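Setting the wrist view on a simulated Praten cell

Last updated December 30, 2025

These notes cover the wrist view of the Praten two-finger cell as it is set up in the Tretholm simulator. The steps assume the cell file loads without errors and the arm can be moved by hand from the jog panel. Setting up the base and the joint limits is covered on a separate page.

Before you start

Save a copy of the cell file. Stop any running task and set the random seed to 211, so that the loose objects are placed the same way each time you load. Turn physics off until step 4. With physics on, objects may shift while you are still adjusting the view.

1. Open the tool tree and select the wrist view. Its parent must be the palm. If the parent is set to the last arm link, the fingers will seem to slide across the picture when the wrist turns.

2. Set all three offsets to zero, then move the view back along the tool axis until the palm fills the bottom strip of the picture. Both fingers should stand up from it, one on each side, with their grey inner faces showing.

3. Open the jaws fully. The command range is 0 to 1000, where 1000 is fully open. Check that there is clear space between the fingers and that nothing is held.
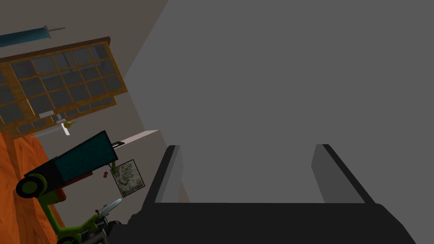
Render: Lynch / Waltetti cell notes

The palm and fingers are the only parts to line up against at this stage. The lattice window, the green vehicle parts and the other objects to the left lie at steep angles, and they are no guide to whether the view is level. Use the visible outline of the palm.

4. Turn physics on and run 100 steps with the arm still. The palm must not move in the view. If it creeps, the mount joint has been left free - lock it and reload.

5. Close the jaws to 0 and open them again. Both fingers should travel the same distance. If one lags, compare the two finger joints and copy the damping value from the good one.

6. Save the cell and reload it with seed 2234. The objects will be placed differently, but the gripper must sit exactly where it did before.

If the fingers vanish when the jaws close, the near clipping distance is too large. Halve it and repeat from step 3.

Changes to the view made while a task is running are lost on reload. This was still the case in the September build.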